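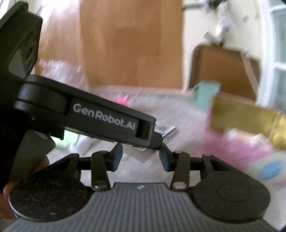
Page 10 of 100

Reality TV > Casting rumors > Danomdale season two, who's in?

saltlick_77
So the gossip pages have it again. A "source close to production" says Mehrangiz Rezaei is confirmed for Danomdale. Same source, same wording, as the last three people who were confirmed and then weren't. Has anyone seen one thing from the channel itself?

porchlight
She followed the show's account on Wednesday. I know that's not proof, but she doesn't follow many people.

saltlick_77
I follow the show's account too. When do I move in?

GretaOnTheCouch
I think it's real this time!! She wrapped Breltov in January and hasn't announced anything since, and her people haven't denied it (they denied the dance show within an hour, remember). Plus she'd be so good in there, she can't hide a single thought on her face.

mudlark
Not denying costs nothing and gets her name in a headline. I'd do the same if I had a dull spring coming up.

kettledrum
What I want to know is who the host is. If Yevhen Chornovol is back I'm out. He read every eviction like a parking notice.

porchlight
Hard disagree, he was the only one in that house who kept things moving. Did you see the person who filled in for him when he was sick? Painful.

kettledrum
I did and I liked her better. At least she looked up from the card.
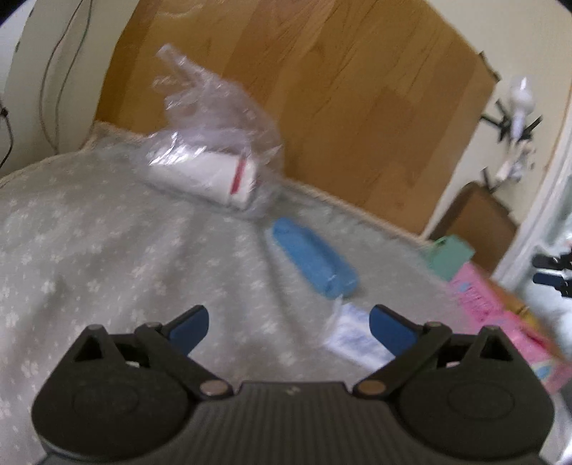

mudlark
The "100 contestants" line is the part I don't buy at all. Season one could barely give ten people enough screen time, and two of those I couldn't name by the finale. You'd end up with a few known faces and the rest of them like the small household stuff strewn over that gray-beige cover, just sort of there. My guess is they audition 100 and lock in ten, and the press release got creative.

GretaOnTheCouch
The article says 100 in the house though?

mudlark
The article also says the house was built in 1874. The set is in a warehouse behind a tire place. I've driven by it.

saltlick_77
Thank you. Who's paying for nearly 100 beds anyway?

Jonda
Coming over from the Ķēniņš fan thread. He's on the same list as Rezaei and we went through this last week. The first site to post it took it down by 9 p.m. and the others just copied each other. No link to anything official anywhere.

porchlight
Took it down could mean someone made them. Which could mean it was true.

saltlick_77
By that logic everything deleted is true and everything still up is also true.

kettledrum
Can we go back to the host, because I would take Ķēniņš as host over anybody they've floated.

Jonda
He'd never. But yes.

GretaOnTheCouch
I'm setting a reminder for the trailer and if she's in it I want an apology from at least two of you.

mudlark
If she's in it I'll watch the first episode. Best I can offer.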